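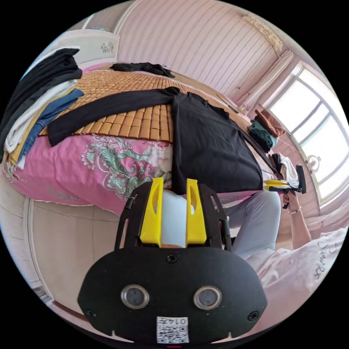
## Folding homework for the robot club

In January I joined the robotics club of our college. There are 14 of us, and our project this term is called Klinhom. We want to teach a robot arm to put clothes in order, and for this we must first record many examples by our own hands, with the hand-held grippers.

My first task was the black garment. I believed it would be easy, because I have folded clothes all my life. But with two yellow fingers instead of ten of my own, I felt like a small child again. The long sleeve is the most difficult part. If I pull it too fast, the whole body of the garment comes together with it, and the bamboo mat under it is quite smooth.

Feven Gidey, who leads our group, gave me good advice: hold the cloth near the seam and move slower than you think is necessary. After this I made 22 recordings in one afternoon. She accepted 20 of them. In the other 2 I was moving my wrist too much.

My arm was tired in the evening, but I was happy. Next we will try the jeans, and I am a little afraid of them. Dirceu says that thick cloth is easier to hold. I will write again when I know if he is right.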